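Chapter 6
Time, Frames and Width: Software for Hand-Held Gripper Recordings

Last updated: December

6.1 Scope of the chapter

Chapters 4 and 5 treated the robot as the only source of motion data. The policy was trained on joint positions reported by the arm's own controller, and the images came from cameras bolted to a known link. Both assumptions are dropped from this point on. The recordings considered here are made by a person moving one or two hand-held grippers, each carrying its own camera, with a further camera at head height. No joint encoders report where the hand is. The pose of each gripper has to be estimated, the opening of its fingers has to be recovered, and all the streams must be placed on one clock before any learning can start.

The chapter is organised around the three quantities a recording pipeline must deliver for every sample: the time at which it was taken, the pose of the gripper in a stated frame, and the width between the fingers. Sections 6.2 to 6.4 take these in turn. Section 6.5 covers the conversion of a finished recording into actions for an arm controller, and Section 6.6 describes the validation tools used in the laboratory exercises. Readers who skipped the treatment of rigid-body transforms in Chapter 2 should go back to it now, as the notation is used without further comment.

The running example is a two-handed box-handling task on a bare white surface. It is deliberately poor in visual detail. Most of the difficulties in this chapter are easier to see on such a surface than on a cluttered bench.

6.2 Views and what they can supply

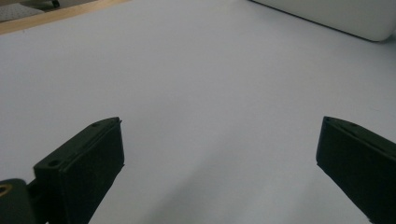
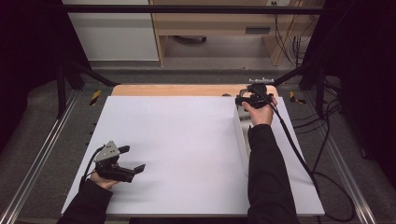

A pose estimator that relies on visual features needs texture, and the amount available depends heavily on which camera supplies the images. The gripper view has very little to offer. Apart from the fingers and their shadow, most of what it contains is uniform pale tabletop, with usable edges confined to the upper corners, where a wooden strip and part of a white object come into view. The fingers have strong contrast and the shadow is soft and diffuse, but neither is fixed to the world. A tracker that accepts corners from the fingers will conclude that the gripper is nearly stationary, whatever the hand is doing. The remedy is a static mask covering the fingers at their widest and narrowest settings, applied before feature detection. The shadow is harder to deal with. It changes shape with height and tilt, and a fixed mask large enough to contain it would remove a good part of the remaining image. Outlier rejection against the inertial prediction is the usual approach, and is the one taken in the exercises.

The head-height view has the opposite character. The rails, the striped marks beyond the far corners of the table and the desk in the background all supply edges at different depths, so the camera's own pose is well constrained. The grippers, however, are observed from outside and are partly hidden by the hands that hold them. The same view is therefore a good reference for the workspace and a mediocre source of fine gripper pose. Combining the two requires a common time base, which is the first thing to establish.

6.3 Establishing a common clock

Each device in a recording stamps its samples with its own clock. These clocks differ by an offset and by a rate. Over a short demonstration the rate error can often be neglected; over a working session it cannot. Let t_h be the time reported by the head camera and t_g the time reported by a gripper camera. The model used throughout is

t_h = a t_g + b

where a is close to unity and b is the offset at the start of the session. A single synchronization event fixes b only. At least 2 events, well separated in time, are needed to recover both parameters, and more are advisable if any one of them may be unreadable.

Hardware triggering removes most of this work and should be preferred where the cameras allow it. Even so, a trigger fixes the start of exposure and says nothing about transport delay. Software that stamps a frame on arrival will record a time later than the exposure, by an amount that varies with bus load. The Zutico recording library, which the exercises use, keeps both stamps and leaves the choice to the reader. Always use the exposure stamp for estimation. Keep the arrival stamp for diagnosis – a widening gap between the two is an early sign that frames are queuing.

A common error is to synchronize correctly and then resample carelessly. Positions may be interpolated linearly between neighbouring samples. Orientations may not, and the quaternion interpolation of Section 2.4 should be used. Images are never interpolated. The nearest frame is selected, and the residual time difference is stored beside it so that a later stage can discard samples whose residual is too large.

6.4 Frames and finger width

Four coordinate frames are needed for each hand: the camera, the gripper body, the tool centre point and the workspace. The transform from camera to gripper body is constant and is obtained by calibration. The transform from body to tool centre point is constant only if the fingers close symmetrically, which should be tested and not assumed. The workspace frame is fixed once per session, normally at a corner of the table, with the z axis up.

Two-handed tasks impose a further requirement. The relative pose of the two grippers matters more than the absolute pose of either. If each gripper is tracked independently, small errors in the workspace frame appear as an apparent stretching or twisting of any object held between them. Both trajectories should be estimated in a single map where possible. Where separate maps cannot be avoided, the alignment must be solved once and held fixed for the whole session; solving it anew for each demonstration adds a different bias to every one.

Finger width can be read from an encoder or recovered from the gripper image. The image method fits a line to the inner edge of each finger and converts the separation of the tips to a metric distance through a lookup table. It is inexpensive, and it fails in predictable ways. Dark fingers over a dark object leave no edge to fit. A filter tuned on an open gripper above a pale table will perform very well in testing and poorly in service. The tuning set must include closed fingers, objects of several colours and at least one low-light recording.

6.5 From recording to action

A recorded trajectory describes where a human hand went. It does not follow that an arm can go there. Before training, each trajectory is passed through a kinematic filter that checks reach, joint limits and joint speed along the full path. The filter described by Ogbonna in the notes accompanying the Plevico planner runs in 2 passes. The first rejects any trajectory that leaves the reachable volume. The second permits a uniform slowing of the path where joint speed is the only violation, and records the factor applied.

Actions are then expressed relative to the current gripper pose, in the gripper's own frame. This choice makes the data insensitive to where the workspace origin was placed. It has a cost in two-handed work, where the relative pose of the hands has to be supplied to the policy as a separate observation.

Latency must be handled at this stage as well. The policy will run on images that are already old when they reach it, and its commands will take effect later still. Halima Ogbonna's treatment, followed here, measures observation delay and actuation delay separately, and discards the leading part of each predicted action sequence to compensate. Section 6.5.2 works through the calculation for an arm driven through the Idbridge interface.

6.6 Before you begin

The exercises assume a working installation of the recording library and the Hegedűs replay viewer, both set up in Chapter 4. Check that the viewer reports exposure stamps in its status line; older configurations display arrival stamps by default. Sample recordings are stored in metric units, with angles in radians and quaternions written scalar first.

Section 6.3 should be completed before any exercise on pose estimation. Time offsets left uncorrected are easily mistaken for calibration errors, and the optimizer will absorb them into the camera-to-body transform without complaint. The resulting transform fits the recording used to obtain it and fails on any other made at a different hand speed.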